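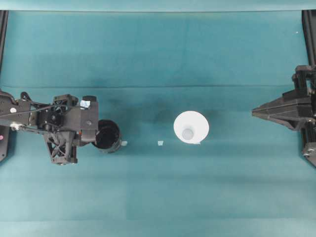
Two cups and a pair of robot arms on a teal cloth.

The interview program that Tomás Gilmartin has hosted on the Vernholm regional channel passed its 391st edition in July. The format has changed very little. One guest sits across a table for 52 minutes, with a single break at the midpoint and no studio audience.

The technical side has changed more. Early editions were shot with three cameras and cut live, with a vision mixer following a printed running order. The current setup uses five, two of them locked off on the faces of host and guest, and every feed is recorded separately. A live cut is still made, mainly as a guide. The broadcast version is assembled over the next two days from the separate recordings.

Gilmartin prepares from a written file that runs to more than 100 pages for most guests. The file is compiled by two researchers and is divided by decade, with disputed facts marked in the margin. He reduces it to a single sheet of headings, which he keeps face down for most of the recording. Questions are not scripted. "If I write the question out, I listen for the end of the answer so I can read it," he said. "With a heading I have to hear what was said."

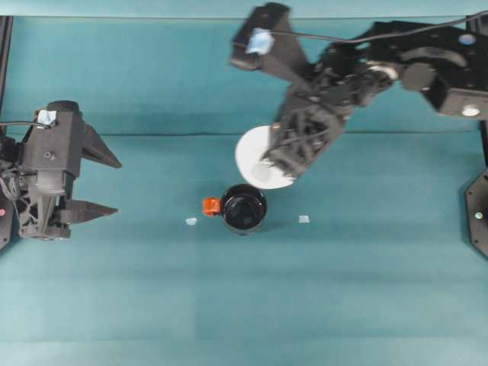
The sound is handled conservatively. Host and guest each wear two lavalier microphones, one live and one spare, and a boundary microphone under the table serves as a third source. Compression is light. Pauses are left at their recorded length unless a technical fault falls inside one, and the longest to be broadcast, in an edition with the retired stage director Ilse Premel, lasted 19 seconds. The duty office logged several calls from viewers who thought the signal had dropped.

Editing rules are set out in a two-page note that dates from the first season. Answers may be shortened but not reordered. A question may not be re-recorded after the guest has left. Reaction shots must come from the same exchange - a rule that ruled out a common shortcut in single-camera work and was the original argument for a third camera.

The archive is the weak point. The first 100 editions were kept on tape, and a transfer begun under the previous management was stopped when the budget ran out. The Baloch library now holds the tapes and has catalogued 2,378 items from the series, including unused footage, stills and correspondence. Some of the early tapes have shed enough oxide that only one playback pass is considered safe.

Gilmartin's contract covers editions up to number 400. The channel has not said what will follow it in the 10:30 p.m. slot.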